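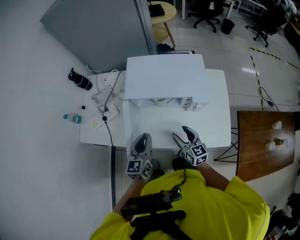

Fig. 4. Standing work at a table with white top.

4. Setting the height and levelling the table

Please read this section to the end before you start. It is for all Wendia tables with adjustable legs, in white, grey and birch colour. If you bought the version with fixed legs, do only the part "Levelling".

What you need
The hex key from the small bag
A spirit level (not included)
A measuring tape
A soft blanket or the opened carton
A second person for turning the table

Setting the height

1. Decide first if the table will be used for sitting or for standing. The lowest position is 700 mm from the floor to the upper side of the top. It is suitable for sitting on a normal chair. For standing work, stand straight in the shoes which you wear at work, let the shoulders hang and bend the elbows. Measure from the floor to the elbow. The table top should be a little lower than this measure.

2. Lay the blanket on the floor. With two persons, turn the table and put it down on its top.

3. Loosen the two screws on the first leg. Do not take them out completely. They hold the inner tube, and the small washer behind them is easy to lose.

4. Pull the inner tube until the wanted number on the scale is at the edge of the outer tube. The scale has 18 positions. Write the number down.

5. Tighten the screws by hand, then a quarter turn more with the hex key.

6. Repeat for the other legs. All legs must be at the same number.

7. Turn the table back on its legs, again with two persons. Lift it by the frame under the top and put it down flat.

Caution: Do not turn the table over one edge so that the whole weight stands on two legs. The tubes can bend, and a bent tube is not covered by the warranty.

Caution: Never change the height while something is standing on the table.

Levelling

1. Put the table in its final place. A table which was levelled in one room will not be level in another one.

2. Push with the palm on each corner. If the table rocks, find the foot which does not touch the floor and turn it anticlockwise until it touches.

3. Put the spirit level in the centre of the top, first along the long side, then along the short side. Turn the feet on the lower side of the table until the bubble is in the middle.

4. Push again on the corners. Hold each foot still and tighten its lock nut against the leg.

Note: On carpet the feet sink during the first days. Check the level again after one week.

Note: On a tiled floor, try to move the table a few centimetres so that no foot stands in a joint.

Cleaning the top

Use a damp cloth and a mild dish soap. Wipe in straight lines and dry with a second cloth. Marks from a pencil go away with a normal white eraser. Do not use scouring powder, steel wool or acetone. The white top becomes dull from them and it cannot be polished again.

If something is not right

The table still rocks after levelling: check that the number on the scale is the same on all legs. Often one leg is one position too short.

The inner tube does not move: the screws are not loose enough. Give them one more turn. Do not use oil.

A screw turns but does not become tight: stop and write to us. Replacement screws are sent from the Ziółkowski warehouse in Stanholm without charge. Please give the number from the label under the top.

Text of this section: Ryszard Pietrzak, Flornham
Last change: Thursday, July 25, 2019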